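2023년 8월 28일 월요일

오전 내내 견적서를 붙들고 있었다. 하반기 장비 예산 초안을 이번 주 안에 올려야 하는데, 지난주까지 비어 있던 칸이 아직도 몇 개 비어 있다. 제일 큰 칸은 두 번째 셀이다. 지금 있는 셀과 똑같이 한 벌 더 짤 것인지, 아니면 이번 참에 구성을 바꿀 것인지부터 정해야 숫자가 나온다.

견적은 두 군데서 받았다. Drultent가 3,581, Vendulon이 3,635. 단위는 둘 다 만 원이고 부가세는 별도다. 총액만 보면 Drultent가 싸다. 그런데 항목을 맞춰 놓고 보니 서로 포함한 것이 다르다. Drultent 견적에는 로봇팔 두 대, 그리퍼 두 개, 제어기, 프레임이 들어 있고 설치비가 빠져 있다. Vendulon은 설치와 첫해 점검이 들어 있는데 케이블 세트를 별도 품목으로 뺐다. 두 회사에 같은 항목표를 보내서 다시 채워 달라고 했다. 처음부터 그렇게 했으면 일주일을 벌었을 것이다. 다음부터는 항목표를 먼저 보내기로 한다.

점심 전에 Neville Pearce와 통화했다. Drultent 쪽 담당이다. 납기를 물었더니 발주 후 10주라고 한다. 9월 중순에 발주가 나가면 11월 말이다. 연말 정산에 걸리지 않으려면 11월 안에 검수까지 끝나야 하니 여유가 거의 없다. 프레임을 우리가 직접 짜면 납기가 줄어드느냐고 물었더니 팔 납기가 문제라서 똑같다고 했다. 그래도 프레임을 빼면 총액이 내려간다. 알루미늄 프로파일은 첫 번째 셀을 만들 때 쓴 도면이 남아 있고 절단만 맡기면 된다. 조립에 이틀 잡는다. 그 이틀을 누구 시간으로 쓸지가 또 문제다.

오후에는 셀 앞에 앉아서 품목을 하나씩 대조했다. 책상에서 표만 보고 있으면 꼭 빠지는 것이 생긴다. 적어 둔다.

레일. 팔 두 대를 앞쪽 긴 알루미늄 레일에 올린 지금 방식을 그대로 간다. 베이스 플레이트 두 장은 따로 가공을 맡겨야 하고 두 견적 어디에도 없다. 추가.

케이블. 팔 바깥쪽으로 도는 검은 주름관은 소모품으로 봐야 한다. 예비로 한 벌 더. 추가.

작은 기판. 베이스 쪽에 붙이는 것 두 장인데 예비가 없다. 단가가 낮으니 네 장 산다.

벽지와 상판. 벽은 회색 잎사귀 무늬 벽지, 상판은 적갈색 대리석 무늬다. 두 번째 셀은 다른 무늬로 하자는 의견이 있었고 나도 찬성이다. 큰돈은 아니다. 다만 작업비 항목이 없어서 소모품비에 넣을지 설치비에 넣을지 회계에 물어봐야 한다.

천과 잡물. 빨간 천, 회색 천, 바구니, 모종삽 같은 것들. 한 번에 사는 금액은 작은데 영수증이 많다. 올해 상반기 영수증만 101장이었다. 하반기에는 월별로 묶어서 한 번에 처리할 수 있는지 알아본다.

보고 있자니 그리퍼가 제일 걸렸다. 지금 쓰는 것은 손가락이 평행으로 움직이는 검은 그리퍼다. 천을 접는 작업에 이것으로 충분한지, 손끝만 바꾸면 되는지, 아예 다른 모델을 사야 하는지 의견이 갈린다. Senyo Issahaku는 손끝만 바꾸자는 쪽이다. 손끝 부품은 우리가 직접 뽑아서 쓸 수 있으니 예산에 거의 영향이 없다. Huguette Roussel은 두 번째 셀만이라도 다른 그리퍼를 달아서 비교해야 한다고 한다. 그 말도 맞는데 그러면 제어 쪽 작업이 늘어난다. 장비비에는 안 잡히고 사람 시간으로 나가는 돈이다. 나는 일단 같은 그리퍼로 예산을 짜고, 다른 모델은 한 개만 예비비에 넣어 두기로 했다.

세 시 넘어서 Verunine에서 유지보수 계약 안내가 왔다. 3년 계약을 하면 점검비를 깎아 준다는 내용이다. 셀이 한 대일 때는 계약할 이유가 없다고 봤는데 두 대가 되면 계산이 달라진다. 다만 3년 뒤에도 같은 팔을 쓰고 있을지 모르겠다. 1년 단위로 하면 얼마인지 답장을 보내 두었다.

전기도 확인했다. 지금 쓰는 벽 콘센트 회로에 셀 하나를 더 물리는 것은 무리라고 한다. 분전반에서 한 회로를 새로 따야 하고, 이 공사비는 장비 예산이 아니라 시설 예산이다. 시설 쪽은 신청 마감이 우리보다 빠르다. 내일 아침에 제일 먼저 할 일로 적었다.

남은 것은 자리다. Bloxham 쪽 방으로 옮기면 두 대를 나란히 놓을 수 있지만 이전비가 든다. 지금 방에 두 대를 넣으려면 선반 하나를 빼고 통로를 줄여야 한다. 줄자로 재 보니 들어가기는 하는데 뒤쪽에서 프레임을 열 공간이 빠듯하다. 두 가지 안을 다 쓰고 판단은 회의에 맡긴다.

퇴근 전에 초안을 공유 폴더에 올렸다. 표 아래에 현재 셀 사진을 한 장 붙이고 여기에도 같은 것을 붙여 둔다.

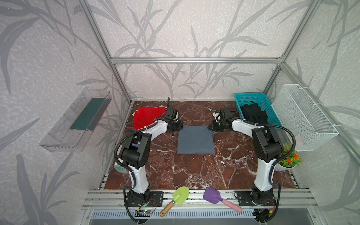 Alfie Stockdale이 저녁에 초안을 읽고 답을 보냈다. 두 번째 셀을 사는 것은 찬성인데 예비 부품 줄이 너무 얇다고, 팔 한 대가 서면 셀 전체가 서니까 모터 하나와 그리퍼 하나는 처음 발주에 같이 넣으라고 한다. 나중에 따로 사면 운송비를 또 내고 납기도 다시 기다려야 한다는 것이다. 그리퍼는 예비비에서 본 항목으로 옮기고, 모터 단가는 내일 Neville에게 물어본다.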